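The pantry shelf at Melside

Ching-wen Lau buys the dry food for the shared kitchen at Melside, a building of small studios and offices where people often work past dinner. She has done it for 3 years, on top of her regular job at the front desk.

"I started with a spreadsheet and good intentions," she says. "I bought lentils. Nobody cooks lentils at nine at night."

What they do cook is instant noodles. Since January the kitchen has gone through 2,495 packs, up from 1,695 the year before. Lau puts the increase down to the sandwich place on the corner closing in October, and to the second kettle.

She orders by flavor now. Chicken goes first, every time. Soy sauce is second, and she keeps a few of the others in because people complain when there is no choice.

"If I only bought chicken, I'd save myself a lot of sorting," she says. "But then Wai-kit would write to me."

Wai-kit Hung, who rents a desk on the second floor, admits to having written more than once. He eats the soy sauce kind and adds an egg. "I grew up on noodles like that," he says. "I don't need the shelf to be fancy. I need it to have something on it."

The packs used to stay in their shipping cartons on the floor. Lau moved them after a leak under the sink soaked two cartons. Now everything gets unpacked on a table, checked for torn wrappers, and put away by flavor – older packs to the front, new ones behind. She checks the date on every pack and writes the earliest one on a strip of tape on the shelf.

A full delivery takes her 13 minutes if she is left alone. She rarely is. People see the packs out and come over to ask which ones they can take. 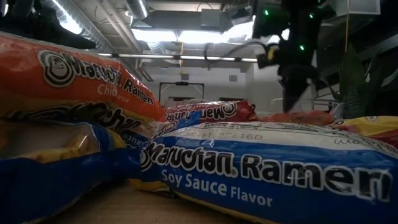
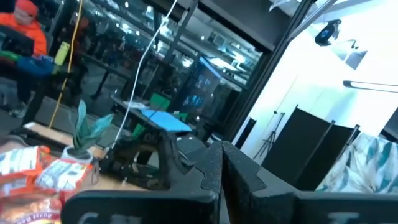 Lau would like a proper cupboard with doors, and has asked for one in next year's budget. She has also been asked to bring in rice and canned soup. She is willing to try the soup.

"Rice needs a pot, and somebody has to wash the pot," she says. "With noodles it's one bowl."

Hung has offered to wash the pot. Lau says she will think about it.

Recent stories
Erkano reopens its ground-floor workshop
Where to leave your bike this winter
Testa and Tiseo share a loading dock

This site uses cookies to remember your settings. Accept | Learn more

© 2020 Melside Tenants' News | Contact | Back to top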